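A thread on packing for two weeks with one carry-on, by someone who used to check a suitcase the size of a dorm fridge. 1/18

Background: in February an airline sent my Zurkis roller to a different country than the one I was in. I got it back the day after I flew home. It had a nicer trip than I did. 2/

So for March 2025 I went with a 38-liter backpack and a bad attitude. The bag is a Juletari, the older one with the zipper that goes all the way around. The new one has a zipper that goes most of the way around, and costs $70 more. 3/

First thing I learned is that I do not own outfits. I own one pair of pants I like and a group of shirts that hang around near it. Once I admitted that, packing took a quarter of an hour. 4/

Shoes: wear the big ones, pack the flat ones. People will tell you to stuff socks inside the shoes. I did this. Then I had socks that smelled like shoes. Put the socks in a bag first, then in the shoes. 5/

Rolling vs. folding. I know. People have ended friendships over this. I tried both in the same bag with the same clothes and the difference in space was about one paperback. 6/

What rolling does get you is being able to see everything at once. With a folded stack, the shirt you want is on the bottom. It's always on the bottom. I have tried putting it on top and then I want a different shirt. 7/

Things that roll well: T-shirts, towels, pajamas, anything knit. Things that don't: collars, blazers, jeans (you get a log). My linen shirt came out looking like a map that somebody had argued over. 8/

To roll a towel so it stays rolled, fold it in thirds the long way, start at one end, and go tighter than feels polite. If it opens up when you let go, start over. I started over a lot. 9/

Why am I packing a towel at all? Because the guesthouse in Aturico charges for them. By the day. The sign is laminated, so they've clearly had this conversation before. 10/

Packing cubes: I bought a set of six and used two. The other four are now holding batteries, birthday candles and a lot of takeout soy sauce in my kitchen, where they've changed my life. 11/

Liquids. Decant your shampoo into a little bottle and label it. I skipped the label. I washed my hair with sunscreen on day three and I'd like to report that it did not burn. 12/

Weight matters more than size once you're walking. The Iyengar Hotel is 512 steps above the bus stop. I know the number because it's painted at the top, like a score. I had packed a hardcover. It was 1246 pages and I read nearly 70 of them. 13/

Laundry: plan on doing it once, in the middle. Sink, bar soap, then lay the shirt flat on a dry towel, roll the two up together and kneel on it. Undignified, but the shirt was ready by breakfast. 14/

What I packed and never touched: travel iron, second belt, the hardcover (see above), a "nice" scarf, binoculars. What I didn't pack and bought on day one: a phone charger. Obviously. 15/

Several of you asked whether I missed the big suitcase. Only at the market, when I wanted to buy a lamp. I still think about that lamp. It would have fit in the Zurkis with room for a second lamp. 16/

Going home, everything is somehow bigger. Same clothes, same bag, one added jar of jam, and I was sitting on the thing in a hotel hallway at 5 a.m. Leave a gap on the way out. Mine was the space where the lamp wasn't. 17/

That's the lot. Replies are open for the folding people, who I assume have already started typing. Towels below. 18/18 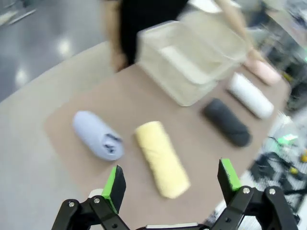
Team roll. The pale yellow one is my favorite.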